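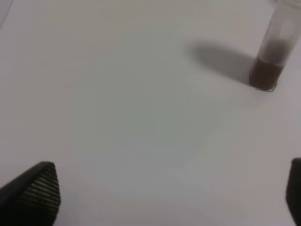 Pralix Swai 2 – Tube Handling Cell

Item no. 2651

The Swai 2 picks, carries and sets down single sample tubes on an open bench. It uses a two-finger gripper with ridged pads and a small camera at the wrist. The arm finds each tube from the camera view, so no rack or fixture is required for pickup. Clear tubes are supported, filled or empty.

Control software: Kindent (included)
Batch size: up to 48 tubes
Supply: single phase, standard wall outlet
Replacement finger pads: item no. 2077, sold in pairs

Open day demonstration

The cell will be running at the Ciller showroom during the June open day. Staff will run the pick routine on a white bench top with tubes of colored liquid, then repeat it with the room lights dimmed. Visitors may place a tube by hand anywhere within reach of the arm and start a cycle from the Kindent screen.

Visitors may bring their own tubes. Flat or rounded bottoms are accepted – glass must be cleared with the front desk first. Demonstrations start at 10 a.m. and 2 p.m. Pricing and lead times are quoted on request.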